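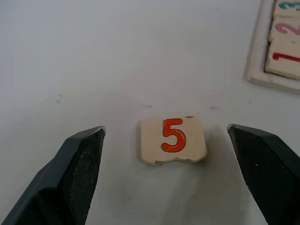 List: bench-automation
Subject: Re: Re: Anybody bought the Torkex two-arm package?

Replying below, with most of the original left in for people who read this in digest form.

> We're a small shop that does kitting and rework, mostly little flat parts
> that go into trays. I've had a quote from Torkex for the two-arm bench
> package, plus the Clulley training service on top. The sales rep says it
> will be "productive in an afternoon." Does it pick up thin things off a
> table? Does it put them back in a pocket? Is Clulley worth paying for or
> can we muddle through? I need to say yes or no by Friday and all I can
> find online is the brochure.
>
> Also, did anyone compare it with the Colska?

We've had the package on evaluation at Shboul since January, so I can save you some of the brochure. I have no stake in whether you buy it. I'd mildly prefer that you did, so there would be someone else to complain with.

What you get

Two arms, a parallel gripper on each, a wrist camera for each gripper, a head camera, the body it all hangs off, and more cable than you have so far imagined. The quote will say "integrated cable management." Ask what they mean by that. Ours loops around the wrists in a way that works fine until you want one arm to reach over something the other arm is working on, and then you learn to plan your moves around the loops. We bought our own ties in the first week.

The software runs on a laptop, which they don't supply. The license is tied to that laptop, which they don't mention until you try to change it. Use a machine you aren't fond of.

Does it pick up thin things off a table?

Yes, with an asterisk. Our standing test is a wooden number puzzle, the kind with square tiles that lift out of a board. I picked it because it was cheap, because the tiles are close in size to the parts we care about, and because anyone who walks past can tell whether the 5 has gone where the 5 goes. No one at Shboul has ever asked me to explain the test. They do ask why I'm paid for it.

The fingers are long and tapered and they get down to table height without much fuss. Centering over a tile is good. I had expected to spend my days nudging offsets and I've hardly touched them. The asterisk is the closing. The stock grip force is set for something sturdier than a puzzle tile, and a thin part pinched off center will tilt. Turn the force down, slow the last bit of the close, and most of that goes away. Neither setting is in the quick start guide. Both are in the long manual, under "Advanced," next to the instructions for changing the language to Finnish. 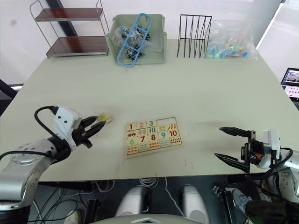

Putting things back is the harder half, and you should make the rep show it to you with your own part in your own tray. A pocket with a bit of slack is fine. A pocket cut close to the part wants the part square to it, and if it's a hair off, the gripper presses down with great confidence on something that isn't going in. We ran 608 placements on default settings before I changed anything, mainly so that I'd have something to wave at support. The misses were nearly all rotation. Position was fine. If your trays have a chamfer around each pocket, you'll have an easier life than we do.

A few things I'd want to know in your shoes:

Two arms are slower than you think at first. For single pick and place, we often let one arm do the work and keep the other out of the way. The second arm earns its keep when a part has to be handed over or turned, or when your pieces are spread wider than one arm likes to reach.

The wrist cameras are better than I expected. The head camera is good for seeing the whole table, but an arm working over the board will cover a fair piece of it, cables included. If your process depends on the head view to check a pocket, program the arm to back off before you look.

Pale parts on a pale table. Our parts are pale. Our table is pale. I chose the table. Choose a different table.

Is Clulley worth paying for?

For the first block, yes. After that I'd stop. You get 3 remote sessions in the basic plan. The first one is somebody walking you through setup, and it's excellent. The second is teaching by demonstration, where you move the arms through the job and they tell you why your demonstrations are bad. Mine were bad because I hesitated over every tile like a man defusing it, and the robot faithfully picked up the hesitation. That alone was worth the money. The last one was a slide deck on what the premium plan would do for us.

Be warned that the sessions expire. We lost 2 from the add-on pack because I took a vacation.

"Productive in an afternoon"

It moved in an afternoon. It did something I'd show a customer after a couple of weeks, and I had a clear bench and not much else on.

The Colska

We had a loaner for a short spell. One arm, simpler gripper, much nicer manual. It's quieter and it asks less of you. If all your parts come in one way up and go into one tray, I'd look at it hard before spending Torkex money. We needed the handover, so back it went. I still miss the manual. 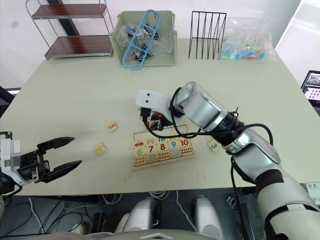 What I'd do by Friday

Ask Torkex for the evaluation terms before you sign the purchase. They exist, but the rep won't bring them up. Get the grip force range in writing for your thinnest part. Get the basic Clulley block and say no to the add-on pack, however sad they sound on the phone. And ask about replacement fingers, because we've been waiting on a spare pair long enough that I've stopped checking the mail.

If you send me the rough size of your part and the gap around it in the tray, I'll cut something similar out of scrap and run it. It'll make a change from the puzzle.

--
Shboul bench evaluation
To leave this list, send "unsubscribe" in the subject line. Please don't send it to the whole list again.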